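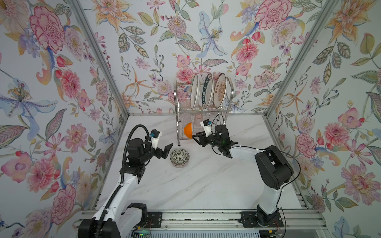
4. Safety rules and the two-arm bench

4.1 What we were asked to do

Our brief from the Tirnolgate workshop was to check whether the lab's written rules for collaborative arms made sense when applied to a tabletop cell doing kitchen work. The cell has two small white arms bolted to a rail along the front of a marble top, a chrome dish rack at the back and whatever crockery or fruit the task calls for. The rules are the Munshi code, a 13-page document adopted by the department in November and written, as far as we can tell, for a much larger machine.

We went in doubtful and came out doubtful, though about different things.

4.2 The code as written

The code has 40 clauses. We sorted them by hand into those an operator could follow at the bench and those that could only be ticked. By our reading 25 can be followed. Two more repeat earlier ones in different words. The remaining 13 assume a perimeter fence, a light curtain or a dedicated safety controller, none of which this set-up was designed around. Students had been signing the full checklist anyway. One of us had signed it too, more than once, so we are not pointing at anyone.

Clause 9 is typical. It asks the operator to "confirm the hazard zone is clear" but never defines the zone. With one arm you can sketch a circle and argue over the radius. With two arms working from opposite corners, the reach of each overlaps the other over the middle of the table, and that overlap is where the work gets done. A gripper can be holding an orange at the rack while the other one waits open beside a bowl. Is the waiting arm part of the hazard zone? The code treats a stationary arm as safe. We don't agree. A powered arm that isn't moving has simply not been told to move yet.

4.3 Walls are not guarding

The cell is enclosed on three sides, and the risk assessment we were handed gives it credit for "partial guarding". The panels carry floral wallpaper and are there as a backdrop. We found no record of any impact test. Until someone does one, the credit should come off the form.

Cabling gets a single line: "cables to be tidy". Each wrist has a camera on it, and the cabling there has to travel with the arm. Tidy means nothing under those conditions. The rule should give a minimum bend radius and say who checks it.

4.4 What Prosar adds

Prosar is the logging tool the lab bought to go with the code. It records who started a session and which boxes they ticked. It doesn't record joint limits, gripper force or whether the stop button was tested. We reviewed 20 logged sessions and every one showed full compliance, including with the clauses about the fence – there is no fence. A log like that protects the department's paperwork and tells you very little about the bench.

4.5 Recommendations

a) Withdraw the 13 clauses that can't be met, or mark them not applicable.
b) Define one shared zone covering the reach of both arms, and treat it as live whenever either arm has power.
c) Test the stop button at the start of each session and write down the result.
d) Set a speed cap for glass and ceramics separately from fruit.
e) Remove the guarding credit for the wallpapered panels.
f) Have a second student countersign the cable check.

The Musard group, who share our lab, have offered to trial b) and c) next term. We'd want to see their raw notes before anyone calls it a success.

4.6 Limits of this work

We looked at one cell and one code. We did no force measurements of our own; the gauge was out for calibration. Our sorting of the clauses was a judgement call, and a supervisor might move a few of them between piles. The full table is in Appendix B.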